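Griltico Home
Filed under: Closets & Entryways | Smells, Damp and Other Fun

How I Got the Musty Smell Out of My Hall Closet

Tue 16 June

So my hall closet stank. Not in a something-died way, more in a grandma's-basement way, and it had been like that since we moved into 601 and I'd just sort of trained myself to hold my breath when I grabbed a jacket. Then in May a friend borrowed a scarf from me and handed it back with this very polite smile, and I thought, okay, fine, I'm dealing with the closet.

It took me a weekend of work plus a couple of weeks of waiting. Most of the waiting was the air doing its thing, so don't let that scare you off. If you only have an evening, do the emptying and the walls and leave the rest for later.

What I used

White vinegar, the cheap gallon
A spray bottle
A pile of rags and one decent scrub brush
Baking soda, two boxes
A small fan
A Rasteneo moisture meter (borrowed, and you can skip it)
A tub of Brenix damp crystals
A flashlight

Take everything out. Yes, everything

I know. I tried to cheat on this too. I pulled out the coats and left the stuff on the high shelf, wiped around it, and the smell was back by Monday. The second time I took out every last thing, including the vacuum, the bag of bags, and a box of tiles from the old landlord that weighs as much as I do.

Sniff as you go! It feels ridiculous, but you'll want to know if it's the closet or something living in the closet. I put anything that smelled on the bathroom side of the hall and anything that didn't on the bedroom side. My worst offender was a pair of hiking boots that had gone in muddy sometime last fall. Those went straight out to the balcony and I'm still not sure they're coming back.

Look for the damp

Shut yourself in with the flashlight for a minute. Shine it along the baseboards, up the corners and across the ceiling at a low angle, so you can see any bubbling paint. Press on the drywall with your thumb. It should feel hard and boring. If it's soft, or if you find a brown stain with a crisp edge, stop here and call whoever takes care of your building, because cleaning isn't going to help with a leak.

Mine was dry except for the back left corner, which is an outside wall. The meter read higher there than anywhere else (I poked it into every wall in the apartment after that, it's kind of addictive). There was a bit of gray fuzz on the baseboard, maybe the size of my palm. If you've got a lot more than that, or you have asthma, please get somebody in who does this for a living.

Wash it down

Vacuum first, with the brush thing on, and do the ceiling before the floor. Then fill the spray bottle with half vinegar and half warm water. Spray a section of wall, let it sit for 10 minutes, wipe, and move on to the next. I scrubbed the fuzzy corner with the vinegar straight from the jug and went over it again the next morning.

A few things I'd do differently:

Try a hidden patch of paint first. I have a shiny spot by the door frame now.
Do the underside of the shelf. Unpainted wood hangs on to smells like you wouldn't believe.
Don't forget the rod, and the brackets that hold the rod.
Never, ever mix vinegar and bleach. Pick one and stay with it for the whole job.

Open a window while you're at it. The place will smell like a salad for a day and then it won't.

Dry it for longer than you want to

This was the hard part for me. I wanted my hallway back! But I left the door wide open with the fan pointed into that back corner for two full days, and I slid around a mountain of coats to get to the bathroom. I set out the baking soda in soup bowls too, one on the floor and one on the shelf. Does it do much? My neighbor Mayu Hosoda swears by it and her closets smell like nothing at all, so I'm not going to argue.

If your shelf still smells after that, sand it lightly and give it a coat of shellac-based primer. I did mine on the second weekend. Let it cure with the door open, and keep the fan going.

Now the soft stuff

Anything that smelled has to be cleaned before it goes back, or you'll be doing all of this again by August. Check the labels. Cotton jackets went in the washer with a cup of vinegar in the rinse. Wool coats I hung outside on a breezy, cloudy day and brushed down hard. Scarves got a soak in the sink. Leather I just wiped and aired out, and I kept it away from the radiator.

Hats and bags are the ones everybody forgets. Sweatbands hold a smell, and so do linings, so turn out whatever turns out and go over it with a damp cloth and a drop of dish soap. Let them dry all the way through, and check the seams with your fingers.

Hats first, then a green bag, then beige cloth.
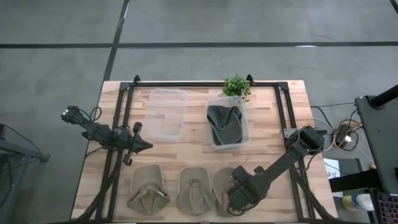
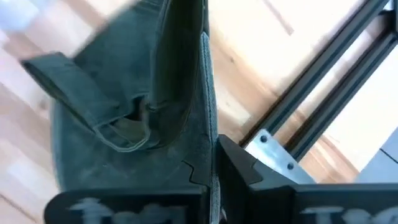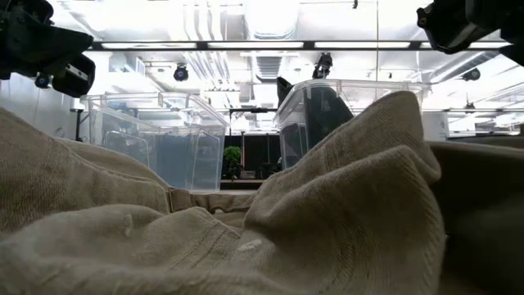
Putting it all back

Leave gaps. I pulled everything 2 inches off that outside wall, and the floor back there stays clear now, no boxes, no boots. Coats need room between them as well, so I got rid of some 30 hangers and whatever was hanging on them that I hadn't worn in forever. The tub of Brenix went in the back corner. Check it every couple of weeks and pour off the water once it gets to the line.

I swapped the wire basket of gloves from the floor to the shelf, and I stopped closing the door at night. If your door has to stay shut, a louvered one is a nice upgrade. There's a salvage place over on Sowerby Street that had a stack of them for next to nothing, though mine's a weird width and of course none of them fit.

One rule in our place now: wet jackets hang in the shower overnight before they go anywhere near the closet. My husband has mostly gone along with it. The umbrella I keep finding back in there, dripping, and I'd suggest an umbrella stand by the front door if you've got the floor space for one.

Search Griltico Home
Type and press enter

Related
Fixing a Closet Rod That Sags in the Middle
Can You Paint Over Wire Shelving?
Getting Dried Mud Off Hiking Boots
Where to Put the Vacuum When There's Nowhere to Put the Vacuum
Quieting a Squeaky Bifold Door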